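Uçar Take the Long Way Back

03/02/2022

Uçar have never been in a hurry. The four-piece spent most of their first decade playing wedding halls and summer festivals, working up a sound that borrows from Anatolian folk, surf guitar and the slower end of soul. Their records came when they came. The new one, Mavholm, took longer than any of them, and it is the best thing they have put their name to.

It runs 41 minutes and has nine songs. Most of them started on a baglama, the long-necked lute that has been at the center of the band's music from the beginning, and only later picked up drums, bass and organ. On the last album the electric guitar did a lot of the talking. This time it mostly stays in the background, filling in chords and stepping forward for a few bars when a song asks for it.

The title comes from the small harbor town where the band rented a house for the writing. They went in December, when the rates were low and the ferry ran twice a day. There was an upright piano in the front room with several dead keys, and the band kept it that way. You can hear it on the opening track, "Salt Road," where the melody steps around the missing notes and ends up somewhere a little strange.

Recording proper happened at Notton, a former grain store that has been a studio for the past 12 years. The main room is long and narrow with a high ceiling, and the band set up along one wall and played together, vocals included. Five of the nine songs are complete takes with nothing added. The other four have small repairs – a harmony here, a tambourine there.

That way of working suits them. "Lanterns" begins with the drums slightly behind the beat and stays there, and the whole song leans back with it. "Two Rivers" goes the other way, speeding up by a hair in each verse until the last chorus is close to a dance tune. A producer with a grid on the screen would have fixed both, and the songs would be poorer for it.

The one misstep is "Glass Hotel," a seven-minute instrumental that sits in the middle of side two. It has a fine organ part and not much else. Played live it gives the singer a rest and the crowd a chance to talk. On record it stops things cold just as "The Weaver" has got them moving.

The words are plainer than before. Earlier Uçar songs were full of birds, kings and burning houses. These are about phone calls, rent, a brother who moved away and a car that will not start. They are sung in two languages, sometimes in the same verse, and the switch usually comes at the point where the singer has something harder to say.

After Notton, the tapes were transferred and the mixing was done in short sessions between shows. The band had 47 rough mixes by the end, counting all the versions of "Salt Road," and chose the running order by playing them in the van.
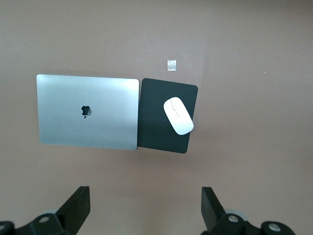 A closed laptop on a tabletop.

Zoltusero, the small label that has put out everything since the second album, is releasing Mavholm on vinyl and as a download. The vinyl comes with a lyric sheet that prints each song in both languages, which will please anyone who has tried to follow along by ear. There is no deluxe edition and there are no bonus tracks.

The tour begins next month with a run of small theaters. The band will play the album in order in the first half, then take a break and come back for older material. The upright piano is staying in Mavholm, so "Salt Road" has been worked out again for baglama and organ.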